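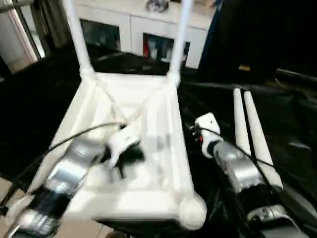

Can I sell copies of a board game that uses the same rules as a well-known one, if I change the name and the art?

I have a property trading game called Pristum that I've been working on with my cousin. The board runs in a loop, you buy spaces, and you collect rent. The theme is a port town with shipping docks and warehouses. We want to print 300 copies and sell them at local fairs starting in July. Our worry is that a big publisher sends us a letter after we've already paid the printer. Does anyone know where the line is?

Jihad Sleiman

In the United States the rules of a game generally aren't covered by copyright. What is covered is the way they are written, plus the art, the board design and any text on the cards. So you can have players roll dice, move around a loop and pay rent, but you should write the rulebook from scratch and not work from somebody else's with the words swapped around.

Names and logos are a separate matter, because those are trademarks. Keep the famous name off your box completely, including in a line like "a new take on" or "for fans of." Watch the look of the board too. Corner squares, color bars across the top of each property and a mascot in a top hat are all things a publisher may treat as part of its brand.

Patents are the third thing to check. They run out after a set period, so the older games are usually clear, but a newer mechanic could still be protected.

I published a small card game called Gosach and paid a lawyer for one hour to go over the name and the box. It was worth it to me. Do that before you pay for printing – changes are cheap while it's still a file.

Vandana Shukla

I wouldn't worry. There are tons of these games around, every city has one with its own streets on it. Just don't call it the same thing.

Nizar Akl

I'd be more careful than Nizar. A lot of those city versions are licensed, and the ones that aren't have usually changed more than you'd think. Also, a publisher doesn't have to be right to send you a letter. Answering one costs money either way.

Search the trademark database for your own name as well. We had a game called Adik all set to go and found another company using almost the same name for a puzzle line. We had 20 sample boxes with the old name on them that we couldn't use.

One more thing, on the printing. 300 is a lot for fairs. We did 91 copies the first time and it took us two summers to sell them at $30 each. If your printer will do a smaller run, take it, even if each box costs more.

Raed Yammine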